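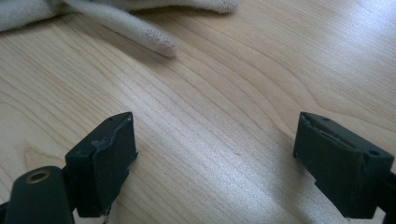
Ilari's table, overhead light on

From: Otis Holloway
To: Hutchins Woodworkers list
Subject: Re: Re: Draltelport oil on pale tops

Ilari Tuominen wrote:

> Second winter with the Draltelport hard oil on my table and I'm sold.
> 2 coats, buffed by hand, nothing since. No yellowing that I can see,
> and we eat on it every day. The Skesholm people told me it goes 28
> days to full cure and after that you can forget about it. I paid for
> the big can and still have half. Picture attached. Would recommend it
> to anyone here who is tired of poly.
>
> Ilari

Ilari, it's a nice looking table and I'm not going to argue with the grain. The long wavy lines on the left are lovely. But I have a few problems with "no yellowing," and I'd like to get them in before half the list orders a can.

First, compared to what? You'd need an unfinished offcut from the same boards, kept in a drawer, to hold up against the top. I see yellowish beige in one corner and near silver where the light hits, and I couldn't tell you from that whether the oil has moved at all. My own bench looks three different colors depending on which bulb is working.

Second, the 28 days. I've been told 28 days by people selling oil, people selling wax and a man selling concrete sealer. Maybe it's true of this one. Did Skesholm say at what temperature? My shop in February is barely fit for a dog, and I've had oil stay gummy in there well into spring. If the number assumes a heated room it should say so on the can.

Third, "you can forget about it." I heard the same thing about the stuff we used on the counter at the Arkuvthorpe hall. We were told it would never need another coat. Go look at the end by the coffee urn. Gray rings, and the grain is standing up so you can feel it with a fingernail. The salesman had a brochure with 522 on the front, which was supposed to be the number of happy kitchens. I asked for the address of one of them and I'm still waiting.

I'm not saying it's a bad oil. I have never used it. What I'd like to know from anybody who has:

Did you wipe off all the extra, and how long did you leave it on first?
Has anyone put a wet glass on it overnight on purpose?
What happens when you patch a spot? Does it blend, or do you get a halo?

That last one matters most to me. With poly you know you're going to have to sand the whole thing. The main selling point of oil is that you can fix one place, and I've seen that work maybe half the time — usually on dark wood, where you can't see much anyway. Pale wood shows everything.

As for the price, the shop in town quoted me 2,000 to have somebody strip and refinish my dining set with it, six chairs included. I asked what it would cost with plain old wiping varnish and he changed the subject.

I have some maple scraps and I'm willing to run the glass test myself if somebody will part with a few ounces. Ilari, you said half a can. I'll trade you that box of card scrapers you were looking at.

Otis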